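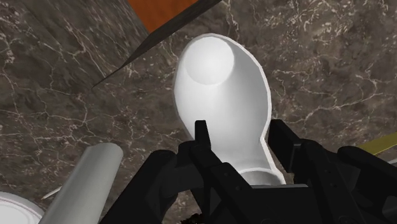 Item 1. Kitchen supplies, Dronport Community Hall. The meeting opened at 7:10 p.m. with a quorum present. The minutes of the September meeting were approved with one correction: the dish rack order went to Lehner and had been recorded under Tralletti. The inventory was read. It lists 16 place settings short in the small cupboard and a surplus of serving bowls. Discussion turned to replacement spoons. Members preferred a plain white spoon with a rounded bowl and a thin raised rim, as shown, over the square-ended pattern offered by Lehner. A sample is to be requested before any order is placed. Spending limit set at 600. Carried.

Item 2. Hall rental rates. The current rate sheet does not separate kitchen use from use of the main room. Two options were presented. Option A adds a flat kitchen fee. Option B charges by the hour, with a two-hour minimum. Option A was adopted, effective with the next printed rate sheet. Existing bookings keep the old rate.

Item 3. Water heater. The quote from Likley was received and reviewed. It covers removal of the old unit, a new pressure valve and connection to the existing lines. It does not cover drywall repair. The total is 4000. A second quote from Tralletti was expected but had not arrived by the start of the meeting. Decision deferred to the next meeting. The secretary will write to Tralletti again.

Item 4. Cleaning after rentals. The closing checklist was revised. Renters will now wipe down counters and the stove top, empty the trash and return the mop to the hall closet.
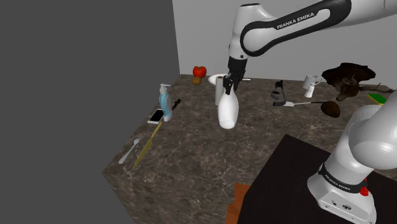 The line on floor wax was struck. The deposit will be held until the checklist is signed by the renter and countersigned at key return. Carried, one opposed.

Item 5. Account balance. The operating account stands at 1759 after payment of the electric bill. The report was accepted as read.

Item 6. Other business. The lock on the side door sticks and will be looked at before the next rental. A request to store folding tables over the winter was declined for lack of space.

Adjourned at 8:25 p.m.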